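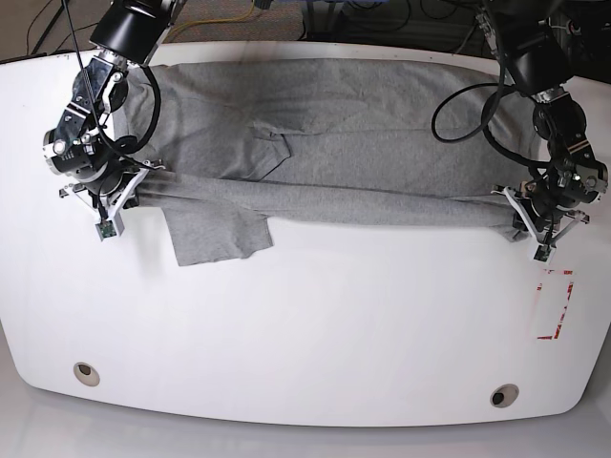 Notebook, folding cell, September

Seven weeks in and this is the first entry where I get to write about people more than code. Bjarke Juhl came down from the returns floor this morning and stayed until lunch, and I learnt more from him than from the last month of logs.

The job as it stands at Pinell: returned tops come in, get checked, folded, bagged and put back on the shelf. 3,000 pieces in a busy week. The folding is what wears people out. Bjarke says wrists first, then shoulders, and then you start skipping the check on the hems because your hands are already on to the next one. The plan is for Trudus (our name for the folding policy, now on its third rewrite) to take plain T-shirts and leave everything with buttons, zips or straps on the people's side of the room.

Run 222 was a grey tee again, started from a messy drop. I still love watching both arms find cloth and pull!
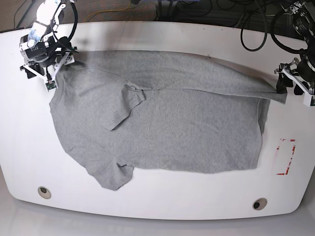

Grey tee, one sleeve folded in over the body, left arm holding a pulled-out bit on the right.

Bjarke's remarks, more or less as he said them:

Folders don't go for the sleeves first. They find the shoulders, and the rest of the shirt follows.
A shirt that fights you gets a shake and a fresh start. Can Trudus learn to give up sooner? (Yes, I think so. Retry limit is set far too high.)
He wants the checking job to be a proper job with its own bench and decent light, and he wants whoever does it to be able to stop the arms without asking. Agreed on both.

The rota is what the floor will notice first. At present everybody folds for a full shift. With the cell running, two people would check and bag while the rest move to repairs, where there's a backlog and, by all accounts, nicer chairs. Song is the training plan for that – short sessions on the floor, no classroom. Bjarke wants to teach the mending part himself, which pleased me no end.

Memgate is the bit of code that decides when a shirt is handed to a person, and it needs the most work before anyone upstairs sees it. Right now it only looks at elapsed time. I'd like it to look at the cloth too: when the grey stuff is bunched up in broad folds with a lump standing up to the right of the middle, a folder can tell straight away that it isn't ready, and the gate ought to say the same.
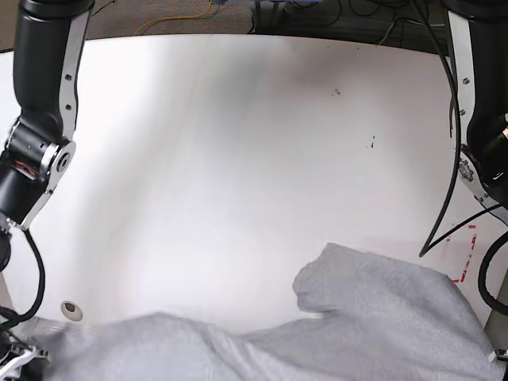
Handover rules come next, and I want them written with the floor team. My draft had the person waiting for a light, and Bjarke pointed out that waiting for a light is worse than folding. Better to let finished and failed shirts pile up in separate trays and be collected when it suits. As for layout, the red dashed tape on the table is partly under the cloth there, so any mark we want people to rely on should go where a shirt won't cover it.

To do:
Lower the retry limit, rerun from the same kind of drop
Tray sizes, ask Bjarke
Stop button within reach of the checking bench
Memgate: try fold height as a signal

Bjarke back at 2 tomorrow with a bag of the worst returns he can find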